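Gedum: notes on product listings for pet supplies

Version of 28 June 2018

Gedum is a collection of product listings for dogs and cats, gathered from small web shops. It was prepared for people who study how such products are described, and for shop owners who want to compare their own texts with the texts of others. Please read these notes before you use the files.

What is inside

The collection has 509 listings. Of these, 317 are for dogs and 190 are for cats. The remaining two are for both animals and they are kept in a separate file, shared.csv. Most of the listings are for leads, collars, food bowls, beds and litter trays. We did not take listings for medicine or for food, as the rules for these texts are different from country to country.

Each listing has the following fields:

id: a number which does not change between versions
animal: dog, cat or shared
title: the title as the shop wrote it, with all its capital letters
body: the description text
size_text: the words about size, copied from the body
source: Jarko or Purlow

The source field tells from which export the listing came. Jarko exports are cleaner. In Purlow exports the title is often repeated at the start of the body, and sometimes it stops in the middle of a word. We have left it like this. If you need full titles, use only Jarko.

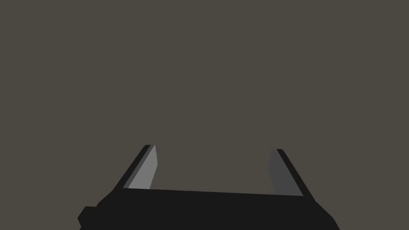
Sizes were the hardest part of the work. One shop writes "medium" for a collar which another shop calls "small", and many give only the breed. We kept the words of the shop in size_text and did not try to convert them into centimetres. In the earlier version there was a field size_cm, but it had too many mistakes and it is now removed.

How to open the files

All files are in UTF-8 with a comma between the fields. The body field can contain line breaks, so please use a proper CSV reader. A small script, Ha, is added in the tools folder. It joins the files into one table and removes double spaces. Ha needs Python 3 and nothing else.

Known problems

In 4 listings the body is empty. They have a title and a size, so we did not delete them.
Some prices are still present inside the body text. They are old and should not be used.
The word "lead" is sometimes written "leash", also inside the same listing.

Next version

We plan to add listings for rabbits in August. The id numbers of the present listings will stay the same. Corrections are welcome, please send the id together with the field you want to correct.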